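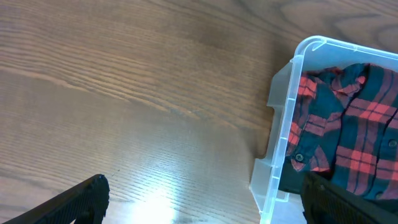 Putus Clothing Library - progress report, October
Prepared by Fathima Wickramasinghe for Imtiaz Khondokar

Spending to date

We have drawn 3,000 dollars of the grant. Most of it went on shelving and the first lot of clear plastic bins. The rest went on a second-hand steamer that trips the power if the kettle is going, so tea is now taken before noon.

Sorting

The move from garbage bags to clear bins has done more for us than any of the training days. People can see a flannel shirt through the side of a bin and stop tipping everything onto the table to find it. Folding remains a matter of personal belief. Lakmal Jayawardena wrote a one-page folding guide in the winter and it is still taped to the wall, in very good condition.

Plaid flannel now has its own category. It used to go under "shirts, warm", where it slowly ate everything else. Our borrowers want it as soon as the mornings turn cold and we never have enough in the larger sizes, so please mention this to anyone with a large uncle.

Behind schedule

The labels. We promised a tag on every garment by now and have managed the coats and most of the children's wear. The first tags came off in the wash. Wing-yan Tsang is sewing in cotton ones, which stay put but are slow going, and she has asked for 2 more pairs of decent scissors.

The catalogue is also late. Chathurika Kanagaratnam has the spreadsheet working, apart from the colour column, where one person's teal is another person's dark green and both have strong views. We propose to drop the column.

Next quarter

- finish tags on adult shirts and trousers
- 20 more bins, same size as the last ones so the lids match
- open on a second evening, if the hall will give us a key

We are not asking for extra money this time. We would like the unspent printing budget moved across to bins.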